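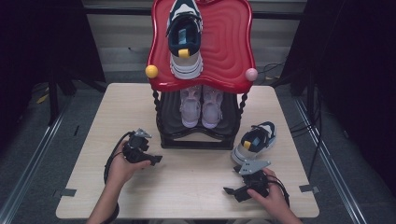 I have owned shoe racks made of wire, shoe racks made of bamboo, and for one long winter a shoe rack made of the box the bamboo one came in. None of them had ball finials. The Drondari two-tier does, and I'd be lying if I said that wasn't why I bought it.

It cost me $26 from Dravthorpe, the home store out past the tire place, where it was sitting between the umbrella stands and a bin of discounted bath mats. Oanh Mạch, who has the apartment below mine, picked up the same one on the same trip and had hers together before I'd found the instructions.

Assembly took me 6 minutes, and that includes reading. The spiral legs go into the black bottom tray, the red top goes onto the legs, and the finials sit on the corners. Mine has a yellow one and a pale pink one at the front. I can't tell you what the color plan was. I like it anyway.

Now, capacity. The top shelf is a wavy red thing with ridges molded into it, one inside another, like a pond someone has dropped a pebble in. It looks terrific and a grown-up's sneaker sits on it without complaint. Getting the second sneaker up there takes some thought. You have to set the pair down close together and mind the finials, which are exactly where your hand wants to go. If you are a person who kicks off shoes in the general direction of the furniture, one will end up next to the rack on its side, and you will be no tidier than you were before, only redder.

The lower tray is where it earns its keep. My niece's lilac shoes fit side by side under there, toes out, like two small cars in a garage. Kids' shoes are the right size for this rack. She's four and has taken to parking them herself, something the bamboo one never inspired in anybody. Boots are out of the question. So is anything tall, or anything you'd call a clog with confidence.

Cleaning is a mixed bag. The gloss on the red wipes down fine, but grit settles in the ridges and you'll be chasing it with an old toothbrush. The twisted legs collect lint in the grooves. Black tray, beige dust, you can picture it.

Would I buy it again? For a family of five with sports, no. The Jaster bench costs $109 and holds everything you own, if you have a hallway to put it in. For a small entryway with one adult and a visiting four-year-old, yes, and I'd pay the $26 without grumbling. Four stars. I took one off for the toothbrush.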